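Chapitre 4 : Apprendre à saisir en simulation, puis passer au réel
Notes de cours, module Manipulation robotique (A. Chettiar, R. Kandasamy)
Version du 28 mars

4.1 Rappel

On a vu au chapitre 3 qu'une politique de saisie apprise par imitation tient très bien sur les objets de la démonstration, et s'effondre dès qu'on change la forme ou la texture. La tentation est de collecter plus de démonstrations réelles. C'est long ! D'où l'idée de Natetti, la méthode étudiée aujourd'hui : partir de peu de démonstrations et laisser le simulateur en fabriquer d'autres.

4.2 Principe

On enregistre 10 démonstrations téléopérées par tâche. Chacune est découpée en segments (approche, fermeture, levée), et chaque segment est réexprimé dans le repère de l'objet. On tire ensuite une nouvelle pose, on recolle les segments par interpolation et on rejoue le tout dans le moteur physique. Les essais ratés sont jetés, les autres vont dans le jeu d'entraînement : 700 trajectoires dans la version utilisée en TP.

Le point que je trouve vraiment joli : le filtrage ne demande aucune annotation, le simulateur connaît la pose exacte de l'objet à chaque pas de temps.

4.3 Quels objets ?

Les cubes n'apprennent pas grand-chose au réseau. On préfère des formes arrondies, où la position des doigts compte beaucoup : deux contacts mal opposés sur une surface courbe, et l'objet pivote ou s'échappe. Revoir la condition d'antipodalité (chapitre 2). 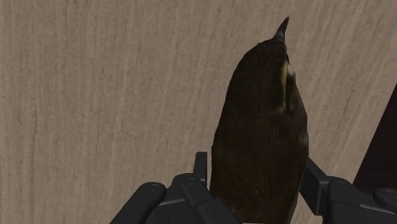 Fig. 4.2. Figurine de pingouin entre les deux doigts de la pince, vue de dos (rendu simulé).

4.4 Résultat à retenir

Sur la série Hollovberg, jamais vue à l'entraînement, le taux de réussite passe à 55 % avec les trajectoires générées, contre 10 % avec les seules démonstrations. Il reste de la marge !

À préparer : exercice 3, avec le frottement de Coulomb.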